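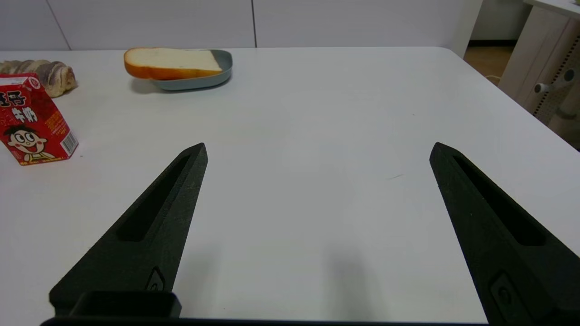

Fig. 1. White tabletop, gripper open.

Inquiry Powers and Hospital Records: the Istholm Case
Group report. Duarte Sequeira, Aurora Prata, Simão Rebelo

We looked at how a public inquiry gets patient files from a hospital that doesn't want to hand them over. Case used: the Istholm inquest review, opened in February. Hospital gave up 474 pages, held back 83. Reason given was staff privacy. Family's lawyer, Shirley McIntyre, objected the same week.
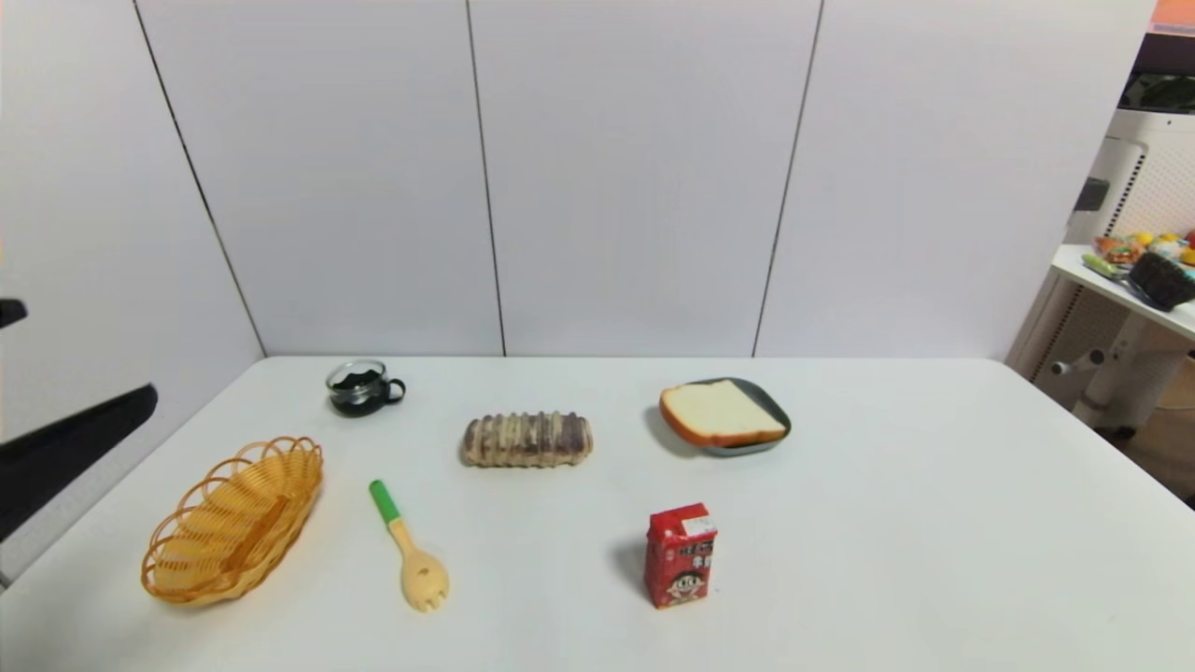
The chair then set a 30 day limit and asked for a list of every page withheld, with a reason next to each one. Hospital missed the limit. Hearing moved to a Tuesday, short one, mostly argument over nurse notes. Aurora read the transcript twice and we still dont agree on what was decided about the notes.

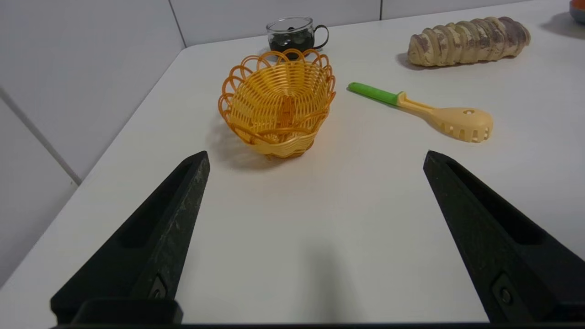

Can an inquiry chair punish a hospital for holding files back?
Not directly in this case. The chair had to refer it to a court, and the court decides on any fine.

Still to do: compare with the Serrano inquiry, fix footnotes, check wether the appeal was filed. Simão has the court forms.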